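Home | Features | Workshop | Subscribe

The gripper that cleans the sink

Spyros Karamanlidis checks the four hex screws on the finger brackets before each shift in Sitthorpe. He then closes the jaws on a folded gray towel.
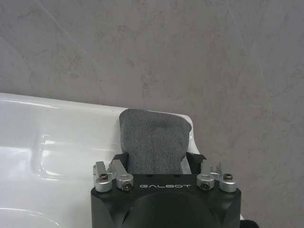

If a link has play, the cloth turns in the fingers and the arm loses its path. His colleague Tatiana Danko keeps a notebook of these faults. It has 387 lines already.

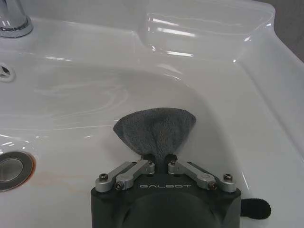
New finger plates are fitted every six weeks, and after this the grip force must be set again.

14 shares | 6 comments

Related
Oiling the old lift at Civport
Chamoun changes its belts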